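Search this site Go

Plum-like and Other Fruit at Dromstead

26 February 2024
By Giorgia Sartori

Hubert Sikora and I spent the afternoon at Dromstead sorting fruit for the spring table. The house keeps 60 pieces in the back pantry, and the cloths come from the linen chest in the hall. We used the blue one again. It last came out in October, for the Kaczmarczyk lunch, and has been pressed.

Fruit with scars or wrinkled skin stays in the mix. Hubert likes the dark ones next to the orange and yellow, and the oval plate goes on the right. Pears and grapes will be on a separate page when they are ready. 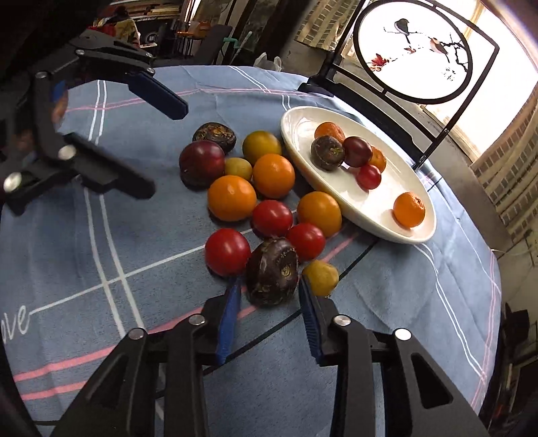

Mixed fruit on the round table, dark, red, orange and yellow, with six more on the cream plate.

Table and cloth: Dromstead house. Arrangement: Hubert Sikora.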